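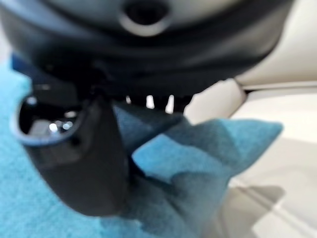 How often should the blue cloths be changed?
At the end of each shift, or sooner if they have touched the floor.

Gerkisura Site Services, cleaning supplies meeting, March
Start 14.00. Minutes of the last meeting agreed with one correction: item 4 should read "rinse at 37 degrees", not "wash".

1. Stock
Cloth count at the start of the month was 561, all colours. Of these, 300 are blue and kept for desks, shelves and general surfaces. Green stays in the kitchen. The Plorkora order form still lists the old pack size and must be amended before the next order goes in.

2. Use of blue cloths
Blue cloths are to be used folded in four and turned to a clean face for each new surface. A cloth bunched up in use leaves streaks on gloss shelving and picks up grit in the creases. Dry dusting first, damp wipe second. No bleach on microfibre.

3. Washing
Lint was found on the last two loads from the Saengthong laundry. Cotton mops had gone into the same drum. Microfibre to be bagged separately from now on, with no fabric softener. The softener coats the fibres and the cloth stops taking up water. Tumble drying on low only.

4. Trial of Galtora cloths
2 packs received. Edges are heat cut with no stitching. Absorbency was judged the same as the present cloth; the pile is shorter and drags slightly on glass. Trial extended to the second floor. Decision deferred.

5. Storage
Cloths to be stored flat on the upper shelf of the supply cupboard, away from the floor pads. Labels to be renewed, as the present ones do not stick.

6. Any other business
Spray bottle triggers are failing. Replacements to be priced.

Actions: amend order form; separate laundry bags; new shelf labels; price triggers.
Closed 14.50.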